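Subject: Re: [skunport-seedswap] Labels, and what's sprouting for everyone
From: Jolene Tawhiri
Date: March 26, 2018

Hi all,

Heather, I'm so glad you asked about the beans, I've been wanting an excuse to go on about them!

> On the seed list, Heather Quinlan wrote:
>
> Did anyone have luck with the Rewi climbing beans from the January
> swap? Mine sat in the packet until last week and now I'm wondering
> if I should soak them. Also, could people PLEASE write the variety
> on both sides of the envelope. I have four packets marked "good one".
>
> Heather

Yes to soaking, but only overnight. I left my first batch in water for two days and they split and smelled awful. The second batch got one night in a jam jar, then went into damp potting mix on top of the fridge, and I had 18 up before the weekend was out. The stems are purple right from the start, which I didn't expect from such a plain brown bean. My kitchen window is full of them and I keep wandering over to look when I'm supposed to be cooking.

About storage. Tegan asked me what to keep envelopes on so they get some air and don't end up in a damp heap like mine did last year. Open mesh sides and a flat wooden board are what I'd go for, with the packets standing up in shoe box lids so you can flip through them.
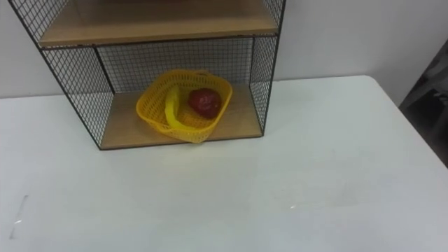 Keep the squash seed away from everything else until you're sure it's dry. I mean really dry, so it snaps when you bend it. Noeline McAlister dries hers on coffee filters and writes the name right on the filter, and I've copied her ever since. Paper towels stick, and then you're planting little scraps of towel in spring (they grow fine, it just looks silly).

The count so far: we have over 200 packets promised for the next swap, and that's before the Warkutau people send theirs. They grow a yellow tomato called Zurness that I've been after for ages. It's small and a bit ugly, and it tastes wonderful. If anyone gets there before me, please save me a pinch!

On labels, I'm with Heather. Variety, year, and your name, in pencil. Pen fades on a sunny shelf and marker bleeds through. If you don't know the variety, say where you got it and what it looked like, and one of us will probably take a guess.

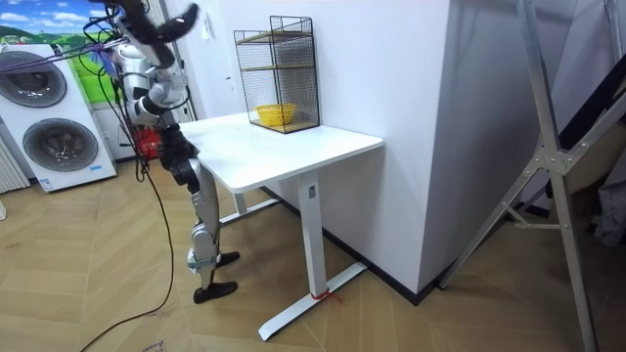 Silver humanoid robot by the white desk, one arm up.

Noeline Tautahi, you had a question about saving lettuce seed. Let one plant bolt, the best one, even though it hurts to not eat it. When the fluff shows, shake the head into a paper bag every couple of days. You'll get far more than you need, so bring the extra along.

I still have runner beans, dill and a big bag of calendula to give away. Write to me off list if you want any and I'll put your name on a packet (both sides, Heather!).

Happy sowing,
Jolene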